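Skavthorpe Football Club — Office of Player Personnel. The following posts summarize roster matters ahead of the final stretch of the regular season. 1/8

The club has activated wide receiver Edem Agbenyega from injured reserve. He has been out since November with a high ankle sprain and was a full participant in practice this week. 2/8

Agbenyega finished last season with 900 receiving yards. He had 261 this season before the injury, most of them from the slot. The coaching staff expects him to play a limited number of snaps against Virkaveck. 3/8

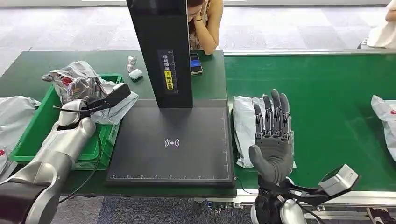 A silver-gray mailer bag in a green crate, beside the scanner column.

To make room on the roster, the club has waived cornerback Tsikata. He appeared in six games, chiefly on special teams, and may return to the practice squad should he clear waivers. We thank him for his work. 4/8

With Tsikata's departure, the nickel position will be shared by two players on the current roster. The defensive staff does not plan to name a starter before kickoff. Virkaveck uses three-receiver sets more than any other team on our remaining schedule, and both players should expect a full afternoon. 5/8

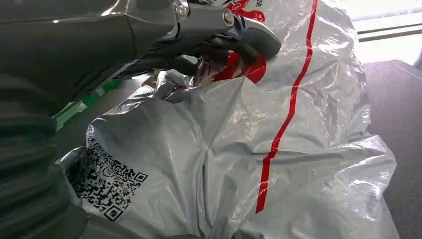
SKAVTHORPE, 12/15/23

The injury report has been filed with the league. The starting left guard (knee) is doubtful. The backup tight end (shoulder) is questionable and will be evaluated before the game. All other players are available — including the long snapper, who missed one practice with an illness. 6/8

The captains will wear the number 50 patch on Sunday uniforms for the remaining home games, in keeping with the club's anniversary season. Cosetik Field gates open two hours before kickoff. Supporters holding tickets in the north stand should enter by the river gate, as the main ramp is closed for repairs. 7/8

Season ticket renewals stand at 2306. Holders who have not yet renewed keep their present seats until the end of the month, after which those seats will be released to the waiting list. Questions about renewals should go to the ticket office and not to this account. The next roster update will follow the Virkaveck game. 8/8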